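Unit 6: Recognition, Probation and Withdrawal of Student Organizations

Reading for this unit: course packet, section 6, and the Brircombe hearing rules (handed out in class). Bring both on Friday.

6.1 Who recognizes whom

A campus chapter of a national organization normally holds two separate statuses. The college grants recognition, which carries the right to reserve rooms, recruit on campus and receive activity funds. The national body grants a charter, which carries the right to use the name and initiate members. Either status can end while the other continues. A chapter with a charter and no recognition is usually called unrecognized. A group with recognition and no charter is treated as a local organization and must change its name.

Students often mix up the two in written answers. State which status is at issue before discussing any sanction.

6.2 Sources of the rules

At a private college the relationship is mainly contractual. The student handbook, the recognition agreement and any housing lease are read together. At a public college the same documents apply, but the college is also bound by constitutional limits on refusing or removing recognition. The Stumenstead materials concern a private college. The Jerkville materials concern a public one. Do not carry a result from one to the other without addressing this difference.
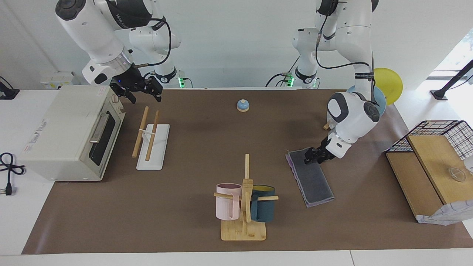 6.3 Interim measures

Most codes allow a dean to stop a group's activities before a hearing. The usual test is risk to health, safety or the conduct of the investigation. Under the Brircombe rules an interim order lapses after 14 days unless it is renewed in writing. The order must list the activities covered. An order that says only "all operations" has been read to cover meetings and recruitment but not the members' occupancy of a leased house, which falls under the lease.

6.4 Individual and group responsibility

Conduct by a member is attributed to the group when one or more of the following is shown:
the event was planned or paid for by the group;
officers knew of the conduct and took no steps to stop it;
the conduct was a condition of joining or of holding office.

Attendance by members is not enough under the Brircombe rules. Some other codes set a percentage of members present. Check the definition section first.

6.5 Sanctions

Warning. Written notice, kept on file for the period stated in it.
Probation. Recognition continues with conditions. The Stumenstead code allows a fine of up to $800 and a cap on spending from activity funds of $300 per term.
Suspension. Recognition ends for a fixed period. The group must apply to return.
Withdrawal. Recognition ends with no return date.

A suspension imposed by the national body is not a finding by the college. The college may have closed its own case with no violation and still have no active chapter on campus.

6.6 Appeals

Grounds are generally limited to procedural error, new evidence and disproportionate sanction. The appeal is decided on the written record. Disagreement with the weight given to a witness is not a ground in any of the three codes we use.

Assignment

Read the Tsoukalas problem in the packet. Write a memo of no more than 800 words on whether the interim order was valid and whether the conduct can be attributed to the group. Apply the Brircombe rules only. Cite by section number.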